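Unit 7: Light, surface and pale goods at the packing bench

Course handout. Read before the Sunday practical. Course tutor: Geeta Kanaujia. Bench notes by Lautaro Farías.

7.1 Scope

Units 5 and 6 dealt with cartons, fillers and closures. This unit deals with the bench itself, and in particular with the light falling on it. The goods considered are light in colour and matt or nearly matt: unglazed ware, undyed cloth, paper goods, plain card. These are the items most often returned under the heading "marked on arrival". A fair proportion of those marks were already present when the item was packed.

7.2 Terms

Key light: the strongest single source reaching the bench. In most rooms this is a window.

Fill: light arriving from walls, ceiling and other pale surfaces.

Glare patch: an area of bench so bright that the packer can no longer make out edges or texture in it.

Shade side: the side of an item turned away from the key light.

Tonal step: the smallest difference in brightness a packer can reliably see between two adjoining surfaces. It is not a fixed quantity. It gets larger as the glare patch gets larger.

7.3 Why pale goods are difficult

A dark item on a pale bench has an outline that survives poor lighting. A cream item on a cream bench does not. Its outline depends on a few narrow bands of shade, and if the key light is too strong or comes from the wrong side those bands vanish. The packer then judges position by touch, which is slow, and judges condition hardly at all.

Rounded forms are easier than flat ones. A curve turns gradually out of the light and so carries its own shading, from which the eye reads its shape. A flat panel has one brightness across its whole face, and only its edge gives it away. Where a rounded item stands behind a flat one, the straight upper edge of the panel is generally the clearest line available, and position should be judged from that line.

7.4 Bench surface

Three finishes are in common use.

Gloss white. Easy to wipe. Produces a glare patch under almost any window. Not recommended for this class of goods.

Matt cream or pale beige. Spreads the light more evenly. Poor contrast with undyed cloth and card. Acceptable with a side light.

Mid-grey mat laid over either of the above. Preferred. The mat should be larger than the carton footprint by a hand's width on each side.

The Durico mat used in the practical is 100 cm long. It is stored rolled with the working face outwards — rolled the other way it will not lie flat at the ends. Order code 2323 on the stores sheet.

7.5 Placing the key light

Set the bench so that the window is to one side of the packer, never directly in front. Draw the blind until the weave of a cloth sample can be seen at the brightest point of the bench. If the weave cannot be seen, the light is still too strong, whatever the packer's impression of the rest of the surface.

Mirta Yáñez's trial at the Paltance store compared two benches over one June. The side-lit bench passed 209 items through inspection, and faults were found on the shade side more often than on the lit side. She put this down to the slower turning of the item, which the side light obliges the packer to do.

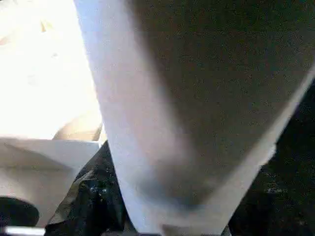

Brightness also shifts during the day. A bench set correctly at 9 am may have a glare patch by noon, and the weave test should be repeated after each break and whenever the blind is moved. Results go in the left-hand column of the bench log, with the time.

7.6 Order of work

Clear the mat. Lay the flat parts down first, with their long edges parallel to the front of the bench. Stand rounded items behind them, not on top. Inspect each item on the lit side, turn it half round, and inspect again. Wrap only after the second inspection. A mark found after wrapping is entered as a packing fault even where its cause is plainly earlier; Preben Overgaard's note in the appendix gives the reasoning, and students who disagree with it may say so in the written exercise.

7.7 Written exercise

Draw a plan of a bench known to you, at work or at home. Show the window, the blind and the packer's position. Shade the area where the weave test fails at midday. State which finish is fitted and what you would change first. One side of paper. Hand in to Hamidreza Hosseinzadeh before Unit 8.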